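Home | Forums | New posts | Members | Search | Log in

Supplements in hand luggage when moving abroad, and how long after opening?

tealwindow
Hello all. I am moving from Cernilham to Wergate in July and I try to decide what to do with my vitamins and similar products. I have more of them than I should. Part of them I bought, part of them came from relatives who believe every problem is solved by a capsule. My two questions are these. First, do you keep such things in the original bottle when you travel, or do you put them in a weekly box? Second, how do you treat the date on the bottle after it was opened? My mother says the printed date is for everything. My neighbor says that after opening you must forget this date. Both are very sure of themselves.
I apologize if this was already discussed. I searched and I found only the long thread about protein powder.

marrow_and_leek
Original bottle, always. I did the trip with a weekly box one time and at the border I had to explain eight different pills which I could not name myself. It took a long time and I missed the bus to Nondano. The officer was polite but she wanted to see a label, and I had no label.

oldferry
I don't agree with this. I have traveled with a weekly box for many years and I was never asked. For a short trip it is silly to carry full bottles, they are mostly air and cotton. For prescription medicine, yes, keep the box with your name on it. For vitamin C, please.

marrow_and_leek
The original post is about a move, it is not a weekend. And "I was never asked" is what I also said before I was asked.

kettlefern
I can add something about foreign labels, because half of my kitchen shelf has them. When the product comes from China, look on the label for the blue mark with the words 保健食品. It means "health food", and it is a category with its own registration. Near it there is normally a line that starts with 国食健字 and continues with a letter and digits. This is the registration number. Keep this part of the label clean and readable, even if the rest becomes ugly. I put clear tape over mine.

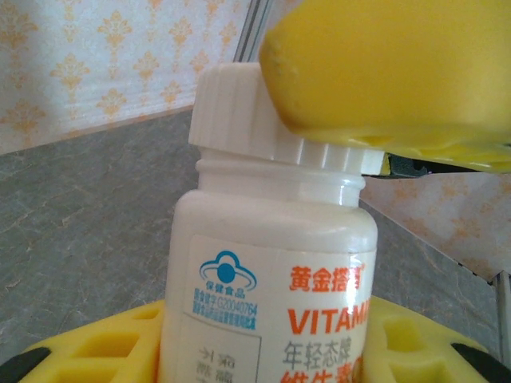 Does the printed expiration date still count after the bottle is opened?

The printed date is meant for a closed bottle that was stored as the label says, so after opening you should treat it as the latest possible limit and expect the real time to be shorter. Some makers print a second period for after opening. If there is none, I ask at the pharmacy, and I write the opening date on the bottom with a marker.

tealwindow
Thank you, kettlefern, this is very clear. I did not know about the second period. I went to look and two of mine have it, in letters so small that I needed my reading glasses and also the lamp. So my mother and my neighbor are both partly right, which I will not tell to them.

oldferry
I think this is too strict for dry tablets. Fish oil, yes, it becomes bad and you can smell it. But a dry mineral tablet in a dry cupboard? I finished a bottle long after the date and I am here writing to you.

kettlefern
The fact that you are here does not tell us if the tablets still did something. With old vitamins the usual problem is that they become weaker. I agree with you that oil is the more urgent case. I would add probiotics, and everything that is chewy.

papermoth
Also please do not keep them in the bathroom. I know everybody has the cabinet there. The steam goes in each time you open the cap. Mine are in a drawer in the bedroom, and the capsules do not stick together anymore.

For the move: close the caps well and put every bottle in its own small bag. I sent a box with a moving company, Kuusisto, and they were careful, but a box in a truck in summer becomes very warm. I would carry the oils with you, or finish them before you go and buy new.

marrow_and_leek
+1 for finishing before. You have until July. Make a list of what is open, eat the oldest first, and do not buy more. Check also what is allowed into the country, because some herbal things are permitted in one place and forbidden in another. The customs page has a list. It is boring to read but it is short.

tealwindow
I will do like this. The oils I finish, the rest goes in hand luggage in the original bottles. There are 3 bottles with labels I cannot read at all, presents from an aunt, and these I will show to the pharmacist before I decide. oldferry, I will take the weekly box too, but empty.

oldferry
Empty box is a good compromise. Have a good move.

papermoth
If the pharmacist says to throw them away, ask if they take them back. Ours does. Please do not put them in the toilet.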